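Plosance Oken head rig, reviewed after a month of shelf work
Chiamaka Olatunji, February 2025 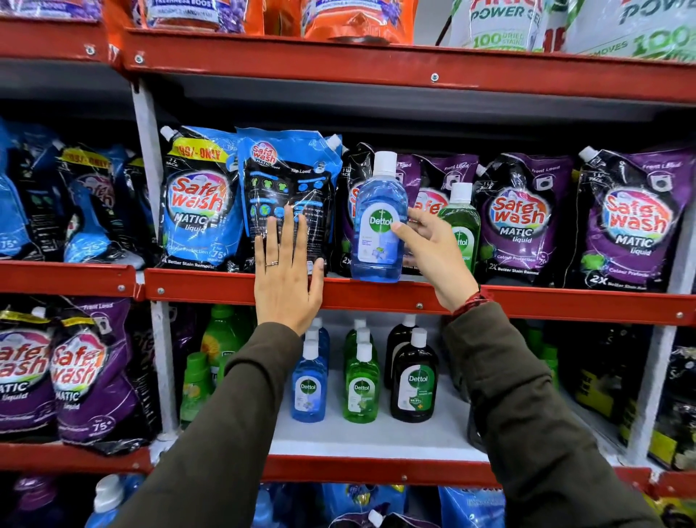
Left hand on a Safewash pouch, right hand on a Dettol bottle, seen from head height.

The pitch for the Oken is that you strap it on, do your job, and a robot learns the job from your recordings. No joystick, no dragging an arm through the motions. I restock shelves and I was asked to try it, so I wore it for 113 short recordings of facing up detergents and antiseptics.

Comfort first. It's fine for the first half hour. After that the front band presses on your forehead and you start tilting your head back, which is bad news for a camera that is supposed to be looking at your hands. I threw out 8 recordings where the bottom shelf was all chin-down guesswork.

The picture is sharp enough to read labels and prices. Good. What it can't record is how hard I'm squeezing. A soft pouch slumps if you let go too soon, so I steady it with a flat palm while the other hand moves a bottle. Plosance says the software works that out from hand position. I'd like to see it do that on a full shelf before I believe it.

Battery: four hours claimed, and I got a bit under three.

The Thygesen remote arm we had before was slow and made my wrists ache, but when it crushed a pouch you knew right away. With the Oken you send everything off and wait. Ours went in two weeks ago and the Gerona test store still has no date for a trial.

At $247 a month I'd hold off. Ask for a demo with floppy packaging, and bring your own.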